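Karkance Gripper Trials: Gallery and Notes

Gallasholm workshop, bench series. Page last revised December 31, 2020.

This page collects the notes from the hand-held gripper comparison. The aim was to settle on a finger shape before committing to a full set for the arm, and to find out which camera position gives usable views of the contact area. We compared two candidates. The Harb finger is a block with a flat front pad. The Selora finger is longer and thinner, with a curved pad and a softer facing. Both fit the same hand-held body, so the operator's grip, the trigger travel and the camera mount stay the same when the fingers are swapped.

The hand-held tool is used for all the early work. It is quicker to set up than the arm, it needs no path planning, and a poor approach can be corrected at once. The drawback is that results depend on the person holding it. Each operator was therefore given 10 practice grasps per finger type before anything was logged, and the order of the two types was swapped between operators.

The log holds 3,101 grasps. Each entry records the finger type, the object, the approach direction and one of three outcomes: held, slipped or missed. A grasp counts as held if the object stays put through a lift, a quarter turn of the wrist and a return to the bench. Anything that shifts visibly in the pads but does not fall is logged as slipped. This is stricter than the rule we used in June, and the two sets of results should not be merged.

Flat objects were the hardest group. A tray or board lying on a bench offers very little height to grip, and the finger has to come in low without catching on the surface. Straight edges gave few problems with either type. Corners were less predictable, as a rounded corner touches a flat pad along a narrow line and the object can pivot about it. 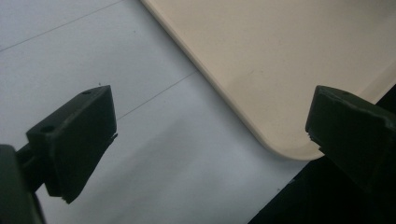 Flat-pad fingers at the rounded corner of a cream-beige panel. The right finger is at or very near the rim; the left is still clear of it.

Views of this sort were used to check the approach. The camera is fixed to the tool and moves with it, so the fingers keep to the same part of the picture and the object appears to move between them. That makes it easy to compare one attempt with the next. It also means that a finger can hide the very contact we want to look at, and the gap between the pads is often the only part of the bench with a clear view. Tilting the camera down by a few degrees helped with low objects but lost the far side of anything tall. We left the tilt at the middle setting for the main series and repeated the flat objects with the lower one.

Notes on the Harb finger

The flat pad is easy to aim. Operators lined it up by eye against straight edges and seldom needed a second attempt. It held boxes, blocks and books well. On round objects it relied on friction alone, and smooth cylinders tended to roll out when the wrist was turned.

The lower edge of the pad is the weak point. It takes all the knocks when the tool is brought down too far, and wear there matters most for thin objects, where the bottom of the pad does the work. We now check this edge at the start of each session and replace the pair together. Mixing a new finger with a worn one gave uneven contact and made the log hard to read.

Notes on the Selora finger

The curved pad centres round objects without much care from the operator. Bottles and tubes were held reliably, including when approached off-centre. The thinner tip also gets under a raised rim more easily.

Against that, it bends. Under a firm squeeze the tips spread slightly, and heavier flat objects drooped at the far end. The softer facing picks up dust and has to be wiped down between runs. Two facings came away at the corner and were glued back with no further trouble.

Camera positions

Three positions were tried on the tool: high centre, low centre and offset to one side. High centre shows most of the bench but makes the pads look small. Low centre gives the best view of the gap and is the one we kept. The offset position was dropped early - it showed one pad well and the other hardly at all.

Exposure was locked for every run. With automatic exposure, a pale surface made the dark fingers lose nearly all their detail, and brightness changed each time the tool passed over a darker object. A locked setting needs a check when the room lights are changed, but that takes less time than sorting out uneven footage afterwards.

Current choice

The Harb finger goes forward to the arm for boxes and flat stock. The Selora finger stays in use on the hand-held tool for round items, and a stiffer version is on order. Controller settings for the arm will be listed on a separate page once the closing speed has been fixed. For now the arm runs at the lower of its two speeds - the higher one pushed light trays along the bench before both pads had met them.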